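How to get home when your road is closed

Road closures after a crash are usually announced with little detail, and the first report often covers only one stretch. These steps are for drivers and bus passengers who use the Dunska road in the evening.

Before you leave

Check the county traffic page first, then the bus operator's service page. They are updated separately, so one may still show the road as open. Look for three things: which direction is closed, the nearest cross streets, and the time of the last update. If the update is more than 12 minutes old, reload the page before you decide.
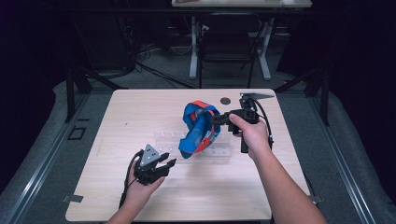

If you drive, pick your detour before you start the car. The usual way around is Clirken Lane, but it has a weight limit and backs up quickly after 5 p.m. Trucks and anything towing a trailer should stay on the bypass. Expect to add up to 9 miles to the trip.

If you take the bus

Route 8 normally turns back at Abera Square when the road is shut. Stops past the square are not served until it reopens. Get off there and walk to the Trernado stop, 900 yards east, where the crosstown bus still runs. Keep your ticket. Drivers accept it on the second bus during a closure.

If you are already in the line of cars

Stay in your lane and leave room for emergency vehicles to pass. Do not turn around across the median. Turn off the engine if traffic has stopped completely. Wait for an officer to wave you through, even if the cars ahead start moving.

After it reopens

Buses can run late for another hour or so. Check the service page again before walking to your stop.

Page maintained by Desta Workneh. Last checked in December.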